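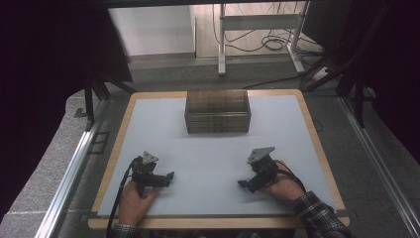

Brown plastic storage boxes, worth keeping?

Posted by stedav_70, July 11, 2018

I have a stack of the see-through brown plastic boxes, the rectangular kind with ridged sides and no lid. I want them for drawer parts and sewing stuff. My wife says they look like an old dentist's office. Does anyone use these long term, or should I get clear ones?

Reply from Rerotard
Keep them. I've had mine in the hall closet for years. The tint hides the mess a little and you can still tell what's in there.

Reply from J. Moon
Disagree. In a dark cabinet you can't tell a brown box of screws from a brown box of buttons. I switched to clear last November and gave the brown ones to my sister.

Reply from Rerotard
Put a label on the front.

Reply from J. Moon
Labels don't stick to ridges. Mine fell off in a week.

Reply from Anjani Wattimena
Use a tie-on tag, or tape the label inside the box facing out. Packing tape over paper works for me. Also measure your drawers before you decide. Mine are 90 mm deep inside and the boxes I had stuck up just enough to catch.

Reply from stedav_70
Good point on the drawers. I checked and they fit in the bottom two but not the top one. The top one is all pens anyway.

Reply from noh191
How do you clean them? Dust gets in the grooves on mine and a cloth doesn't reach.

Reply from Anjani Wattimena
Dish soap and an old toothbrush. Let them drain upside down. I wouldn't put them in the dishwasher, I warped one that way.

Reply from noh191
I run mine on the top rack all the time, no problem.

Reply from Anjani Wattimena
Might be a different plastic. I'd still do it by hand.

Reply from stedav_70
OK, keeping six for the bottom drawers and the rest go to the garage. Will try the tape inside. If the labels fall off I'll come back and say Moon was right.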